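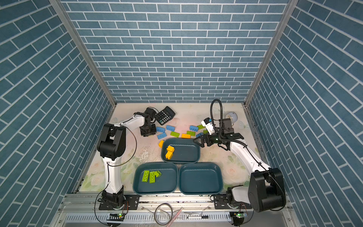

Brick sorting on the two-arm bench, with the yellow ones going in the top tray.

We've been arguing about gripper fingers since last September, so I'm happy to report we're finally doing something about it! The two-arm bench is now running our first proper side-by-side of the Lastari and Hafstein finger sets, and the job we picked is toy bricks. Sort them by color into trays, put everything back on the floor, go again. My kid could do it in a minute or two (and would complain less about the lighting), but it's a surprisingly mean test for a pair of arms that have to share one small floor.

The plan is 214 runs per finger set. The first 30 of each are warm-up and don't go in the results, which annoyed a few people who'd had a very good warm-up. Both sets get the same controller settings, the same trays and the same speed cap. I wanted to let each set use its own best grip force and got voted down. Fine. We'll do that in round two.

What I like about bricks is that they land every which way. One flat with the studs up is an easy pick. Stand one on its end and you'd think it would be easier still, but come in a hair off center and over it goes. And two lying right next to each other are the worst, because there's no room for a finger in between.
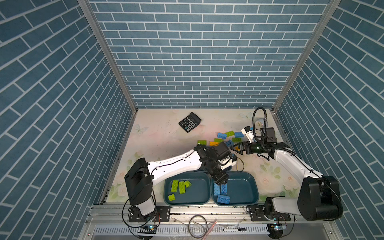 Green bricks in the left tray, blue in the right.

The Lastari fingers are the softer ones. They forgive a crooked approach, and so far I'd call them the friendlier set to work with. The Hafstein ones are stiffer and hold a brick dead straight, so placing is cleaner - but miss the angle and you're chasing that brick across the floor. I had my money on Hafstein going in and I'm wobbling.

Cameras are the other half of this. We're logging the wrist views along with the view of the whole bench, and we've got 1,489 picks labeled from the practice weeks to check the vision side against. Colors have been no trouble at all. Figuring out where one green brick stops and the next one starts is a different story, and I've spent more evenings on that than I'd like to admit.
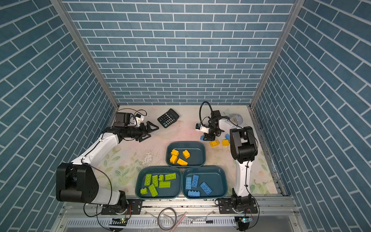 Ellovgate Robotics - Bench Testing Group

If you want to follow along, the run logs go up on the shared drive at the end of each session, one folder per finger set. Please don't rename the folders (you know who you are). We'll have the pick failures sorted by type once both sets pass 200 runs, and I'd wait for that before placing any bets, as the early numbers jump around a lot.

There's also a third contender. Leltside is sending us a set with a thinner tip, which should help with those side-by-side bricks, 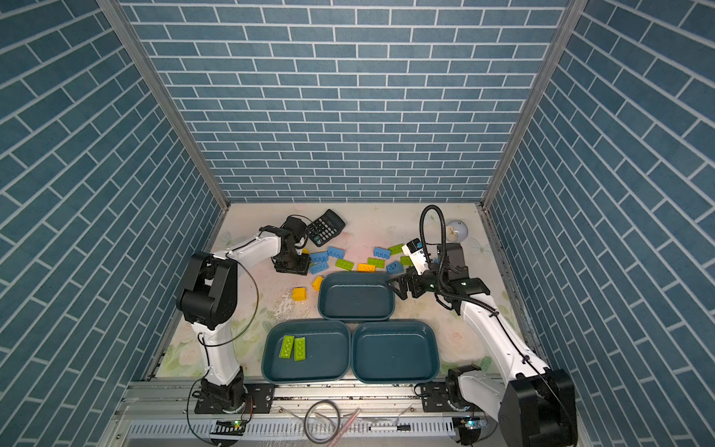
and I've already cleared bench time for it after the first two are done. Same bricks, same trays, same number of runs. If anybody has a controller tweak they want tried while the bench is set up, send it to me before the Leltside fingers go on, and keep it to one change at a time so we can tell what did what.

Posted 2 June 2021 by the bench testing group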